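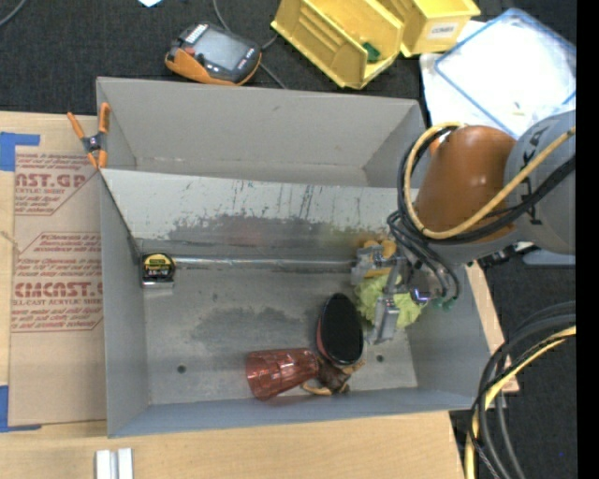

Figure 2. Two-compartment metal bin with a sloping divider. Several objects, among them a small tape measure, lie in the larger compartment.

3.2 Surface wear and cleaning time

Storage containers in small repair workshops are seldom replaced on a fixed schedule. At the Karnlow and Garside sites, containers stayed in service until they leaked, bent or were lost, and the purchase date was known for only a minority of them. Age was therefore dropped as a variable and surface condition was graded by eye on the scale set out by Jafri (Section 2.4), where grade 0 is an unmarked surface and grade 4 is wear visible over most of the floor and walls.

Of the 200 containers entered in the register, 165 were graded. The remainder were either in use on the day of the visit or lined with card that staff asked us to leave in place. Grading was done by two people working separately. Where they differed by one grade the higher was kept; larger differences were settled by a second inspection.

Cleaning time was taken from the moment the container was emptied until the member of staff judged it fit to refill. The same brush and cloth were used at both sites. Times over 20 minutes were checked against the site log and removed if the log showed an interruption. Emptying time was not included, which makes our values lower than those in the earlier Ploseo survey, where the two were recorded together.

Cleaning time rose with grade at both sites, but the increase was uneven. Grades 0 to 2 could not be told apart at Karnlow. At Garside the step from grade 1 to grade 2 was clear, possibly owing to the heavier use of cutting oil there. Sloping inner surfaces took less time to clean than vertical ones of the same grade, although inside corners remained slow in both cases.

Coated containers (Prunuder type) were too few to be treated separately and are pooled with the uncoated ones in the analysis that follows. Removing them altogether did not change the order of the grades at either site.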